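Stand: Februar. Gepflegt von Kwaku Baidoo, Fragen bitte an mich oder an Benedicta Tsikata. Deutsch ist nicht meine erste Sprache, Korrekturen an den Formulierungen nehme ich gerne an.

# skonel-wechselrahmen

Notizen, Listen und kleine Skripte für den Umbau der alten Rechner im Lager Girkutitz. Das Verzeichnis ist für die Personen gedacht, welche Festplatten aus den Gehäusen nehmen, prüfen und wieder einsetzen. Wer nur die fertigen Prüfergebnisse braucht, kann direkt zu `ergebnisse/` gehen.

## Inhalt

```
ablauf/ Arbeitsschritte als Text, eine Datei pro Gehäusetyp
bilder/ Fotos zu den Arbeitsschritten
ergebnisse/ Prüfprotokolle als CSV
etiketten/ Druckvorlagen für die Aufkleber
skripte/ Einlesen und Zusammenfassen der Protokolle
```

Die Ordner `ablauf/` und `bilder/` haben dieselbe Nummerierung. Zu einem Schritt ohne Bild gibt es im Ordner `bilder/` einfach keine Datei mit dieser Nummer.

## Begriffe

Wir haben am Anfang jeder ein anderes Wort benutzt, und die Protokolle waren dadurch schwer zu vergleichen. Bitte ab jetzt nur diese Wörter:

- **Rahmen**: der Träger aus Kunststoff, in dem die Festplatte sitzt. Nicht »Schublade« und nicht »Caddy«.
- **Käfig**: das Teil aus Metall, das im Gehäuse bleibt und die Rahmen aufnimmt.
- **Griff**: der Teil vom Rahmen, an dem man zieht.
- **Platz**: die Position im Käfig, gezählt von oben, beginnend mit 1.

## Ablauf in Kurzform

1. Rechner ausschalten, Netzkabel ziehen, Gehäuse öffnen.
2. Nummer des Gehäuses in das Protokoll eintragen, danach erst die Kabel lösen.
3. Daten- und Stromkabel von der Festplatte abziehen. Am Stecker ziehen, nie am Kabel.
4. Rahmen am Griff gerade aus dem Käfig ziehen.
5. Festplatte mit dem Rahmen zusammen auf die Matte legen, Platine nach oben.
6. Seriennummer ablesen und Etikett auf den Rahmen kleben. Das Etikett darf die Platine nicht berühren.
7. Prüfung starten, siehe `ablauf/pruefung.md`.
8. Nach der Prüfung den Rahmen in denselben Platz zurücksetzen, wenn im Feld `status` der Wert `ok` steht.

Bei den Gehäusen der Gruppe Eltside sind die Kabel sehr kurz. Dort muss man den Rahmen zuerst ein kleines Stück herausziehen und danach die Stecker lösen. Nighat Rind hat dafür eine eigene Datei geschrieben (`ablauf/eltside.md`), diese hat Vorrang vor der Kurzform.

## Format der Protokolle

Alle Dateien sind UTF-8, Trennzeichen ist das Semikolon. Die Tabelle enthält im Moment 751 Zeilen, eine Zeile pro Prüfung. Eine Festplatte kann also mehrmals vorkommen.

| Feld | Bedeutung |
|---|---|
| `gehaeuse` | Nummer auf der Rückseite |
| `platz` | Position im Käfig |
| `serie` | Seriennummer der Festplatte |
| `rahmen` | Farbe und Zustand des Rahmens |
| `status` | `ok`, `defekt` oder `offen` |
| `kuerzel` | wer geprüft hat |

Im Feld `rahmen` bitte zuerst die Farbe schreiben, dann den Zustand, zum Beispiel `blau, Griff lose`. Das Skript trennt am Komma.

## Skripte

```
python skripte/zusammenfassen.py ergebnisse/ > uebersicht.csv
```

Das Skript bricht ab, wenn ein Pflichtfeld leer ist, und nennt die Zeile. Pflichtfelder sind `gehaeuse`, `serie` und `status`. Ein leeres `platz` ist erlaubt, weil bei der Lieferung von Issahaku einige Platten schon ausgebaut waren.

## Rahmen und Käfig

Die blauen Rahmen sind aus Kunststoff und halten ohne Schrauben im Käfig. Man soll sie nur am Griff und an den Seiten anfassen. Die Platine an der Unterseite der Festplatte liegt offen, ebenso die Kontakte am Rand. Mit Fingern oder Werkzeug darf man dort nicht drücken.
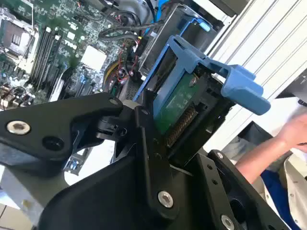 *Blauer Rahmen mit Festplatte, Platine und Kontaktreihe sichtbar. Dahinter ein zweiter Rahmen im Käfig, links das Mainboard.*

Auf die Bauteile vom Mainboard muss man beim Herausziehen achten. Der Abstand zu den Speicherplätzen ist je nach Gehäusetyp verschieden. Lose Kabel vorher zur Seite legen und mit einem Klettband halten, nicht mit Kabelbinder.

## Bekannte Probleme

- Bei 3 Gehäusen stimmt die Nummer auf der Rückseite nicht mit der Liste überein. Kwesi Akpalu klärt das.
- 8 Rahmen haben einen gebrochenen Griff. Sie liegen in der Kiste »Ersatzteile« und dürfen nicht mehr eingesetzt werden.
- Die Etiketten aus der ersten Druckvorlage lösen sich nach kurzer Zeit. Bitte nur noch `etiketten/v2.odt` verwenden.
- Umlaute im Feld `rahmen` werden von alten Tabellenprogrammen manchmal falsch angezeigt. In der Datei selbst sind sie richtig.

## Mitarbeit

Änderungen am Ablauf bitte zuerst mit Nii Sulemana besprechen. Neue Protokolle kann jeder selbst in `ergebnisse/` ablegen, der Dateiname ist `gehaeuse_kuerzel.csv`. Die Übersicht wird jeden Sonntag neu erzeugt, was später kommt, steht erst in der nächsten.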